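Chapter 7

The Gripper on the Bench: Setting Up and Looking After a Hand-Held Unit

Every workshop has a machine that gets the attention and a machine that does the work. The attention goes to the big arm in the cell, which has its own fence, its own light and, at Skotham, its own calendar. The work, for much of the year, is done by a pair of hand-held grippers that live on a shelf and are handed to whoever walks in first. It will surprise no one who has shared a kitchen that the grippers are the ones in poor repair.

You spent the last two chapters learning to maintain a machine that stays where it was bolted. A hand-held unit is carried about, put down on its fingers, picked up by the wrong part and lent to people who say they'll be careful. It has fewer parts than the arm and more ways of being out of adjustment. By the end of the chapter you should be able to take one off the shelf, decide whether it is fit to use, and put right the ordinary faults with ordinary tools.

We begin with the finger pads. A pad is a cheap part doing an expensive part's job. It touches everything, so it collects everything: grease, lint, label glue, the sugar off somebody's morning bun. A pad with a film on it will still close and still look healthy, and it will let go of a mug at the moment you have stopped watching. Wipe the pads before each session with a cloth dampened in plain water. Solvent is faster, and it also hardens the rubber, so you will be buying pads from the Stanciu catalogue sooner than your budget had in mind.

The seat of the pad matters as much as its surface. On a V-shaped pad the two faces should meet in a clean crease, and a flat object pushed into that crease ought to stand up without help. If it leans, look for grit under the rim before you reach for a screwdriver. Most leaning pads are dirty pads. The rest have been put back on by someone in a hurry.

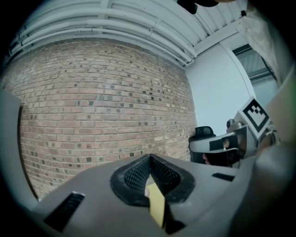
Clisudura, who maintained these units for longer than was probably good for anyone, used to be told by students that the wiping was a waste of time and the software would sort out a bit of slip.

Sorry, strike the name: Clisudura is the firm, and its service crew prefer to be blamed as a group. Their answer was that the software had never once picked up a cloth. They did concede one point to the students, which is that a pad can be overcleaned, and that scrubbing a textured face with a stiff brush will turn it into a smooth one.

Next come the slots in the housing. Dust settles in them and stays. Use a soft brush, working outward, and keep the compressed air for things you dislike. Air drives the dust further in, where it meets the grease on the slide and makes a fair grade of grinding paste.

Then the tag, if your unit carries one. A printed marker has to be flat, clean and firmly fixed, and it has to be in the same place it was when the unit was last calibrated. Press each corner with a fingertip. If one lifts, replace the tag and calibrate again. Gluing the corner down and hoping is a popular third method and accounts for a good deal of the data at Skotham that no one can explain.

Last, the slide itself. Open and close the fingers 40 times by hand, slowly, and listen. A healthy slide is dull company. A click at the same point on each stroke means a chipped tooth or a trapped crumb, and you will be hoping for the crumb. Regrease after every 336 hours of use, or whenever the log has plainly been filled in from memory.

Before you go on

Take a unit from your own shelf and work through the pads, slots, tag and slide in that order. Allow five minutes for each unit and write down what you found, including the embarrassing parts. Bring the notes to Section 7.2, where we take the housing off and discover where the missing screw went.

In this part of the book
Chapter 5: The Arm That Stays Put
Chapter 6: Fences, Lights and Other Polite Warnings
Chapter 8: Cables and Their Grudges
Appendix 2: Wellell Bench Log, Blank Sheets

This site uses cookies to remember your place in the chapter. Accept / Manage settings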